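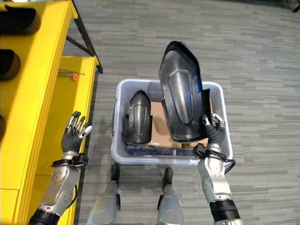 3.2 Newspaper reaction to the Wysocka border accord

The second set of articles concerns the accord signed at Wysocka in May, under which the two governments agreed to reopen the Hirnine crossing to goods traffic. The search returned 400 items from the daily press of both countries. After reprints and agency copy had been removed, 245 remained, and these were read in full by 2 coders working separately. Where they disagreed, the article was passed to a third reader.

Papers close to the government in Embridge treated the accord mainly as a matter of trade. Their leader columns spoke of a "sensible opening" and gave little space to the status of the disputed villages. The opposition press took a harsher line. Several writers described the text as a surrender made in haste, and one weekly asked why parliament had been shown the annexes only after the signing.

Across the border, the tone was more guarded than in the first set. Gellura, the largest regional daily, printed the accord in full but held back its own comment for 10 days. When the comment came, it was signed by Danuta Kozłowski, who argued that the crossing had been closed for reasons the accord did not touch. Her article was quoted widely on both sides - often by papers that left out her support for the talks themselves.

Figure 2 shows the share of favourable, critical and mixed articles in each country by week. The rise in critical items in the third week follows the publication of the customs schedule, which drew complaints from hauliers and local councils. Letters to the editor were coded apart from news and comment and are not included in the figure. They are discussed in section 3.4, together with the cartoons, for which a different coding sheet was used.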